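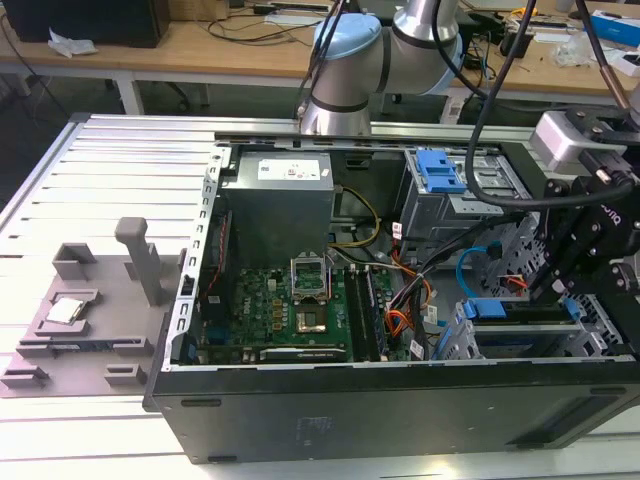 Counting the failures properly

Last updated: October 1, 2023

Most papers on robot assembly report one number, the success rate. I think it is the least useful number in them, and I would like reviewers to start asking for something else.

My example is the processor task, as it is the one I know best. The robot has to take a CPU out of a tray and put it into the open socket of a desktop computer. People outside the field assume the hard part is precision. Modern arms are precise enough. The hard part is that the chip has to go down flat and square onto contacts that bend easily, inside a case full of cables, and that a small mistake in the grasp is carried all the way to the socket.

In August our group at Berkach compared two policies on this task. Both were trained on the same demonstrations. The first, which we call Kultau, finished 8 of 16 trials. The second, Mollard, also finished 8 of 16. By the usual standard they are equal, and a results table would show them as equal.

They were nothing alike. When Kultau failed, it failed at the tray. It closed its fingers at a slight angle, lost the chip and stopped. You could put the chip back and start again. Mollard nearly always got a good grasp, carried the chip over, and then pressed down when it was not lined up. Two of those trials ended with bent contacts and a motherboard we could no longer use.

Anyone who has to run such a machine would choose the first policy at once. The published number gives them no way to do so.

Vibeke Eyvindsson, who ran most of the trials, kept a plain written log of where each attempt ended and what state the parts were in afterwards. It took her a minute or so per trial. That log told us more than the training curves did, and it is the reason we changed the tray and left the network alone. I would make a log like it a condition of publication - one line per trial, in ordinary words, in an appendix.

There are objections. My colleague Hafiz Latuheru argues that failure categories are a matter of judgement, and that two labs will draw the lines in different places. He is right about that. But success is a matter of judgement too. Some groups call the task done when the chip is in the socket, others want the bracket closed, and the Abbasi test set asks for the machine to start up. We live with that disagreement because each paper says which rule it used. The same would work for failures.

The other objection is that small trials like ours prove very little either way. I agree, and it is an argument for my side. With so few attempts, a percentage is nearly empty, while a description of each attempt is still worth reading.

Contact: Berkach assembly group | © 2023 | Back to top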